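About Hekum

Hekum is a contract calibration laboratory for temperature and humidity instruments. We calibrate thermometers, probes, data loggers and chart recorders used in cold storage, food production, pharmacies and museums. The laboratory was set up by Signe Rustad and Arvid Haugen, who had previously run the in-house metrology section at Kirkurlow, and it remains owned by the people who work in it.

Work is divided between two rooms. The bath room handles immersion probes and liquid-in-glass thermometers by comparison against reference resistance thermometers. The chamber room handles loggers and humidity sensors. Both rooms are held at a constant temperature and are logged day and night. The records are kept for 7 years and are open to customers on request. 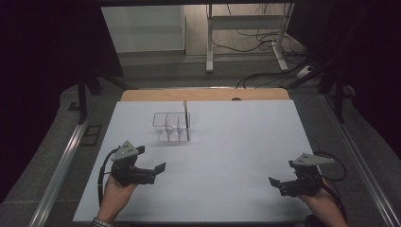

Reference standards go out for recalibration on a fixed cycle. Between those dates each one is checked at the ice point, and a drift outside its control limit takes it out of service until the cause is found. Certificates issued since the last good check are then reviewed, and affected customers are told in writing.

We serve 202 customer sites. Most send instruments by courier; larger sites use our on-site service, run by Dean Ellwood with a team of 4. Normal turnaround in the laboratory is 7 working days from receipt. Instruments that arrive damaged are held — unopened, where possible — until the customer decides on repair or return.

Every certificate states the measured error, the expanded uncertainty and the coverage factor. We do not adjust an instrument unless the order asks for it. Where adjustment is ordered, readings are reported both before and after.

Jonatan Strömberg is technical manager and signs all humidity certificates. Everaldo Leite handles quotations and scheduling. The receiving desk closes at noon on Wednesday.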